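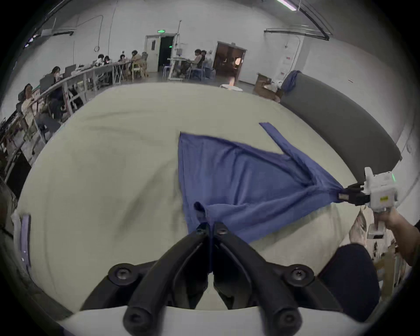 普通居民想在县议会的公开会议上发言，需要提前登记吗？

需要提前登记，在会议前一个工作日下班以前把发言登记表交到书记员办公室就行，不收费，也不要求您是业主，租房住的一样可以讲。

我把答案放在最前头，是因为写信来问的朋友里，十有八九卡在这一步。不过登记只是个开头，后面怎么选议题、怎么写稿子、站到话筒前怎么开口，这些事情县里的网页上写得都很简略（说简略还是客气的），所以我想趁着记性还好，慢慢地把Fultov县这边的一套办法从头讲一遍。您要是住在别的地方，规矩多半有出入，先打电话去书记员办公室问一声，她们一般都很和气。

先看议程

议程会在开会前几天挂到县政府网站上，图书馆门口的公告栏里也贴一份纸的。拿到以后别急着往后翻，先看最前面那一页，上面会写清楚会议地点、开始时间，还有哪些项目设了公开听证。县里的发言机会分两种，很多人混在一起，我自己头两年也是糊里糊涂的。一种叫“公众意见时间”，放在会议开头，您想谈什么都行，只要是县里管得着的事；另一种是某个具体项目的听证，比如改用途、调税率、修路，您得等到那一项才能讲，而且只能讲那一项。

举个例子吧。今年二月，Lightfoot路那一段人行道的事排在第8项，我们Tilletti这边有位邻居在开头的公众意见时间里站起来讲了，主席很客气地请她坐下，说请您等到第8项再说。她以为是不让她讲，气得拎起包就走了，真是可惜，她准备得那么好！所以登记表上“议程项目编号”那一格千万别空着，谈议程以外的事，就写“公众意见”四个字。

填登记表

表格只有一页，可以到办公室去拿，也可以下载了自己打印，填完用电子邮件发过去也算数。要填的是姓名、住址所在的选区、项目编号、赞成还是反对还是“仅提供情况”。最后这个选项我特别想推荐给第一次去的人，选了它，您就不用急着站队，可以只讲您家门口看到的情况，讲完议员们往往还愿意多问几句。

选区不清楚的话，看一眼选民登记卡，或者报上门牌号请书记员帮您查。代表一个团体发言的，要把团体名字写上，另附一张同意您代表他们的便条，有负责人签名就可以。代表自己就写自己，别写“全体居民”，议员们听到这四个字，眉头都会动一动的。

写稿子

个人发言限三分钟，团体代表五分钟，计时器就摆在主席台前面，绿灯变黄灯的时候还剩三十秒。三分钟听着短，站上去更短！我的习惯是先把想说的话统统写下来，写得啰嗦一点没关系（您看我这篇就知道我有多啰嗦），然后再一句一句往下删。开头报姓名和选区，接着马上说您希望议会做什么，把要求放在第一段，理由放后面。万一时间到了话没讲完，最要紧的那句至少已经进了会议记录。
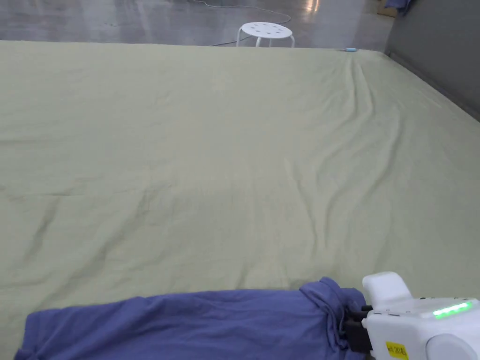
理由不用多，挑一个您亲身经历的，讲细一点。去年谈公交改线的时候，有人带了厚厚一叠数据，念得大家直犯困，后来一位老先生只说了他每周坐46路去做透析，要在哪一站换车，那一站没有顶棚，下雨天他怎么办。会后好几位议员都过去跟他说话。数据当然也可以有，打印出来交上去就好，不必念。

材料要交多少份，各处不一样，Fultov县要求11份，议员每人一份，剩下的给书记员和县里的律师。进门的时候就交给书记员，别自己走到主席台跟前去发，法警会拦您的，大家都尴尬。想放幻灯片的，文件要跟登记表一起提前发过去，当天带U盘来是不收的。

到了会场

会议照例在Traririer中心的二楼大厅开，停车场在后面，从侧门进去近一些。我建议您提前20分钟到，签到台那边要核对名字，顺便还能认一认座位，挑个靠过道的，叫到您的时候好出来。手机调静音，水可以带，吃的不行。

叫到名字，走到话筒前，先称呼主席，再称呼各位议员，然后报姓名。话都是对着主席讲的，哪怕您心里明明是想回答旁边那位刚才说的话，也请转过头来对着主席。议员在公众意见时间里一般不当场答复，您讲完了，对面一片安静，主席说声谢谢就叫下一位了。我第一次碰到的时候心里凉了半截，以为他们根本没听。后来我的老邻居Facundo Ledesma告诉我，按会议规则他们在这一段本来就不作讨论，要答复的会转给相关部门，再写信给您。果然过了些日子，信就来了，薄薄的一页纸，我到现在还收在抽屉里呢。

鼓掌、喝倒彩、举大牌子都不允许。想让议员知道有很多人支持您，可以在发言的时候请支持者安静地站起来，这是准许的，效果也很好。

去不了怎么办

有孩子要带、要上夜班，或者身体不方便，都可以交书面意见，截止时间和登记表一样。书面意见会编进会议材料，但不会当众宣读，所以信的第一行请写清楚项目编号，省得放错了地方。需要手语翻译或者别的语言口译的，要早一点打电话，口译员不好约，当天才提多半来不及。

会后

会议记录的草稿要到下一次会上才通过，通过以前您可以去看一看自己那一段写得对不对。名字写错、赞成写成反对，这种事我都见过，写个便条给书记员，请她在表决前更正就行。您那位选区议员的办公室，也不妨隔一两个星期打个电话去问问进展，语气轻松一点，就说您是哪天晚上第几项发过言的，接电话的人很快就能查到。

还有一件小事差点忘了：登记表交上去以后如果改了主意，叫到您的时候说一声“放弃发言”就可以了，不用解释，下次照样能登记。我有一位朋友放弃了两回，到第三回才真的开口，讲的是她家那条街上的路灯，讲得可好了。

最后更新：2020年5月26日，星期二

分享 46 · 评论 8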